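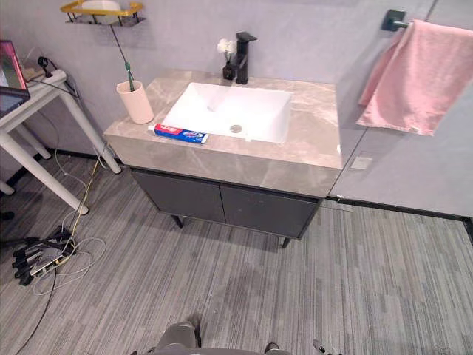

Slide 4. Vanity, basin and towel bar, grey scheme.

Search this site Enter keywords
Home Talks Speakers Contact

Speaker notes, Oriana Figueroa
Small bathroom fit-out: the vanity zone

- Start with the cabinet. Raised on legs, so the floor under it can be reached with a mop head. Specify 150 mm clearance.
- Basin is rectangular, set into the counter. Single-lever faucet behind it, matte black, same colour as the towel bar.
- Toothpaste on the front edge, brush in a cup on the left corner. Front-edge storage is what we want to move. Refer to the Sedside survey: 217 households, 116 kept the tube beside the basin.
- Wall shelf is the obvious spot. Fluvetti drawing puts it 12 cm too far left for a right-handed user. Pascual Paredes has the revised set.

Next slide.

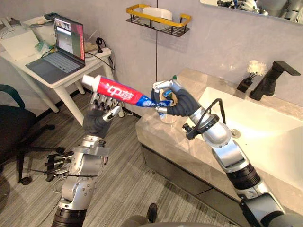
Slide 5. Toothpaste and brush in use at the counter.

- Both items are up and the work happens over the counter, beside the basin. Allow clear stone there.
- Flowers stay by the faucet. Keep them low.
- Questions on sealing the stone go to Aravena.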